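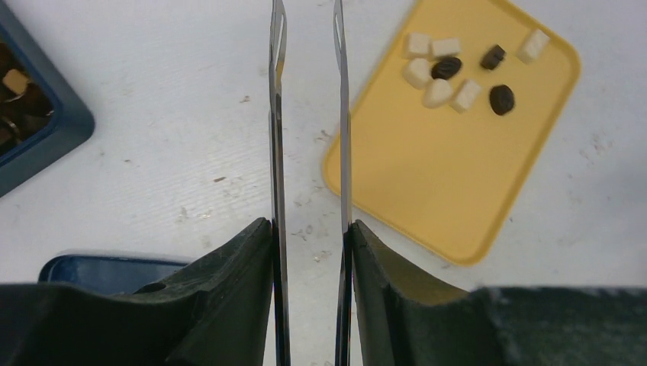
Evaluating the Appiah Gripper Kit for Small-Item Sorting
Student project report, Nkrumah Agyeman

1. What we set out to do

The Appiah kit is sold by Sternari as an add-on for small robot arms. It comes with a two-finger gripper, a wrist camera, a mounting plate and a license for Urnine, the software that runs the pick routines. The seller says a class can go from an open box to a working sorting task in one afternoon. Our group was asked to check that claim and to say whether the lab should buy more kits.

2. Setup

Mounting the gripper took 19 minutes. The screws were the right length, but the printed guide shows an older plate with a different hole pattern, so we used the drawing from the Clondonska forum. Calibrating the camera took much longer. Urnine wants a flat, evenly lit surface, and it rejected our first tries until we turned off the desk lamp.

The fingers are thin polished steel with a slot near the top of each one. They fit between items that sit close together, where the thicker pads on our old gripper pushed things out of place.

3. Test task

We used small blocks and rounded pieces, off-white and dark, on a yellow tray. The job was to pick one piece, lift it clear and move it to a blue container. We logged 200 picks over two weeks. A pick counted as failed if the piece slipped, if a second piece came up with it, or if the software gave up.

4. Results

The off-white cubes gave us very little trouble. Most of our failed picks were on the glossy oval pieces — they turned in the grip when the fingers closed off center. Lowering the closing speed helped. Raising the force did not, and it sometimes shot the piece sideways.

The polished fingers also pick up bright reflections, and Urnine sometimes read these as an object edge. Covering the inner faces with matte tape fixed most of it, but the tape had to be changed every day.

5. Cost and support

The kit is listed at $551, with spare fingers sold separately. We wrote to support on Sun 10 May about the hole pattern and had a corrected guide 8 days later.

6. Recommendation

We recommend one more kit for the lab, with rubber finger covers ordered at the same time. The one-afternoon claim holds for cubes. For rounded parts, plan on a second session to tune speed and grip height. The settings file we ended up with is saved in the project folder under "slow close."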